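4. Recording the plate task

We built the recording setup in the shared workshop on Lerkgate, on a white table. The person doing the task wears black gloves with a tracking unit strapped to each wrist. The straps were the slowest part of the build. Our first set, made in December, slid down the forearm whenever the elbow bent, so we remade both with wider webbing.

The task is to tip rice from one plate onto another. We chose rice because the grains scatter and it is easy to check afterward what was left behind.
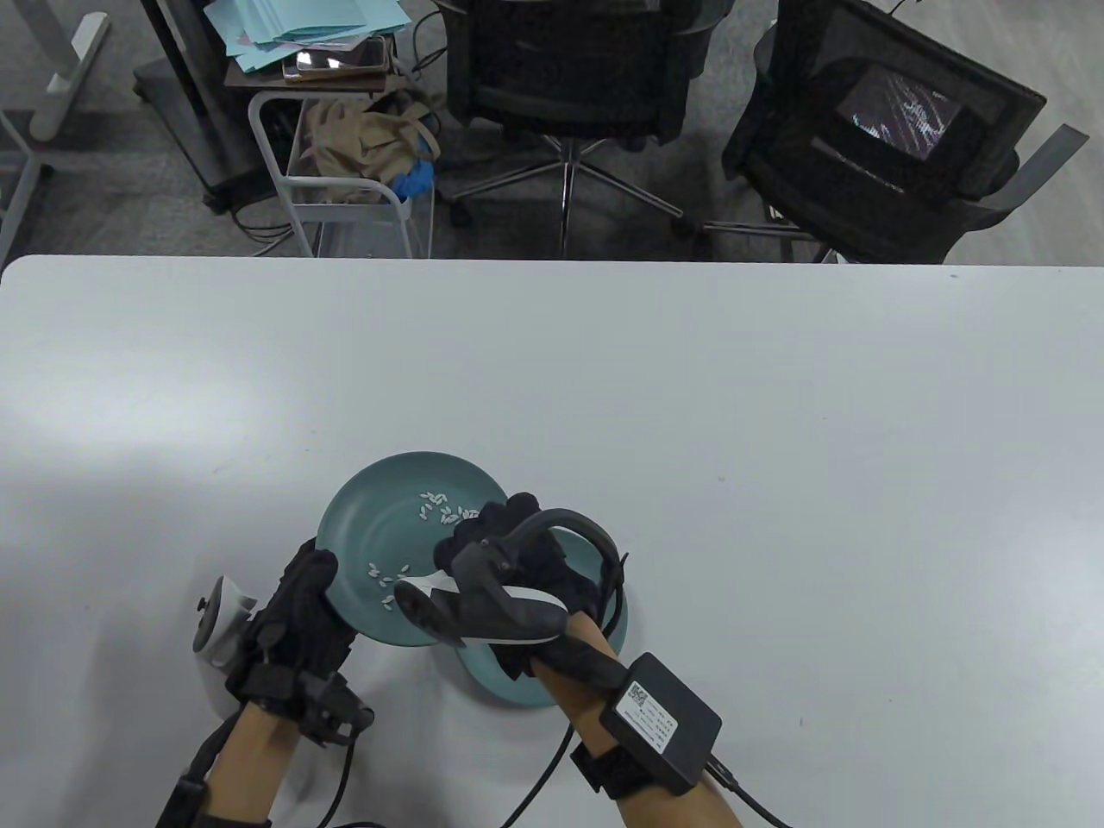 Each run starts with both plates on the table and ends when the upper plate is set down again. We kept 42 runs. Another four were thrown out when a cable caught on the table edge and pulled the wrist unit out of line.

Cable length is still a problem. The leads reach across the table with little to spare, and the wearer has to remember not to step back. For the next version we want to route them up the arm to a shoulder clip.

5. Transfer to the Silta arm

The runs were converted to joint paths in two steps. First we removed the jitter from the wrist positions, then scaled the motion to the reach of the arm.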